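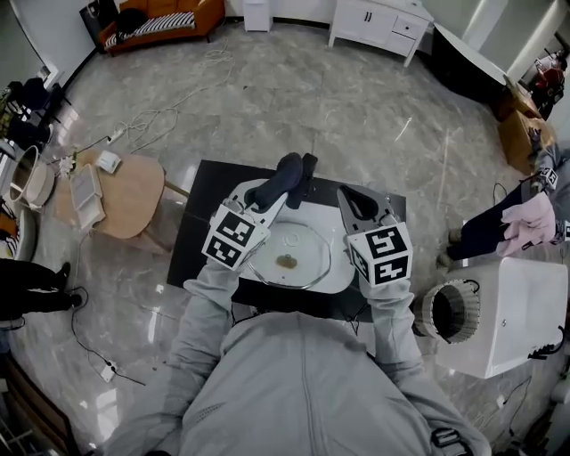
Best Before Is the Wrong Number to Print Largest

Home Opinion Storage Labelling Archive Contact

Filed under: Opinion / Dry Goods and Packaging

Pick up any packet of biscuits and the date is the easiest thing on it to find. It has its own white panel, usually on the end seal, and the print is larger than the storage advice by a wide margin. I think this is a mistake in design, and that the mistake is responsible for a good deal of waste in domestic kitchens. The date tells the reader how long an unopened packet should hold its quality. Most of the packet's life in the house is spent open.

A plain sweet biscuit leaves the oven with very little water in it. Its crispness depends on staying that way. The starch and sugar are in a glassy condition, which means they break cleanly under load. As water is taken up from the air, the same material passes into a rubbery condition and bends before it breaks. The change is not gradual across the whole range. There is a band of moisture content, fairly narrow, over which most of the texture is lost, and a biscuit can sit just below that band for weeks and then cross it in an afternoon in a steamy kitchen.

None of this makes the biscuit unsafe. It makes it unpleasant. The best before date is a statement about quality, and the manufacturer works it out with the film intact. Once the seal is cut, the barrier is gone and the date describes a product that no longer exists.

I kept a log last May, using a packet of Policarpio shortcakes with 104 days left on the date. I opened it, folded the end over in the way most people do, and left it on the shelf above the kettle. By the sixth day the outer biscuits had lost their snap. A second packet from the same case went into a clip-lid tin in the hall cupboard, and those were still acceptable at day 39. The printed date was identical on both. It had nothing to say about the shelf, the kettle or the lid, and those three things decided the result.

Two packets do not make a study, and I would not want the numbers quoted as one. They agree, though, with what anyone who has worked in dry goods would expect.

The storage line on the Policarpio packet reads "once opened, keep in an airtight container". It is set beneath the allergen panel in the smallest type on the wrapper. I have no quarrel with the wording. It is correct advice and it is short. My objection is to its position and its size. The one instruction that the buyer can act upon has been put where only a buyer with a complaint would look.

Danilo Aquino, who ran the packing line at Bosgate when I was in the test room there, held the opposite view, and his argument deserves a fair account. He maintained that the date must be prominent for the trade. Shop staff rotate stock by it, depots reject pallets by it, and a date that has to be hunted for will be missed by somebody working fast. He also pointed out that an opened life is difficult to state honestly. A kitchen in a dry flat with the heating on and a kitchen with washing hung in it are different climates, and a figure that suits one will mislead in the other.

The first point I accept in part. Retail needs a legible date. But the outer case already carries one, and the date on the packet could be perfectly legible at half its present size. Legibility and dominance are separate properties.

The second point is stronger. A fixed opened life, "eat within 13 days" for instance, would be wrong for many households, and it would be wrong in the wasteful direction for those who store food well. I would not print one on a dry biscuit. I would print the condition instead: airtight, away from steam, not with cake. That last matters more than people suppose. A sponge holds far more available water than a biscuit, and in a shared tin the water moves from one to the other until they come to balance. The cake dries and the biscuits soften. Neither is helped by an airtight lid, as the lid only ensures that the exchange is complete.

There is also the matter of recovery, on which packets are silent. A softened plain biscuit can often be brought back by a few minutes in a low oven and a full cooling on a rack. The cooling is part of the process, as the texture does not set until the biscuit is well below oven temperature. It will not work for anything filled or coated, and it does nothing for fat that has turned rancid - that is a separate fault, caused by oxygen, and it can be smelled. Softness and rancidity are regularly confused under the single word "stale", and I suspect that the date panel encourages the confusion by treating all decline as one event.

The alternative usually put forward is a better closure. Breltora sells its oatcakes in a film with a resealable strip, and the strip is good for the first few openings. After that, crumbs lodge in the track and the seal leaks at one corner. Plokness uses a rigid tub, which closes properly but takes up more room on the lorry and more material per biscuit. Each is an engineering answer with an engineering cost. Moving a line of text from the bottom of the wrapper to the end seal costs one revision of the artwork.

My proposal is therefore modest. Keep the date, reduce it, and put the storage line directly beside it in type of the same height. Add the word "unopened" before the date. A reader who sees both at once has what is needed to judge the packet, and a reader who wants only the date has lost nothing. Whether the larger producers will do it I cannot say. Bosgate looked at the change while I was there and put it off until the next reprint, and the reprint went through with the old panel.

We use cookies to remember your settings and to count visits. Accept | Manage preferences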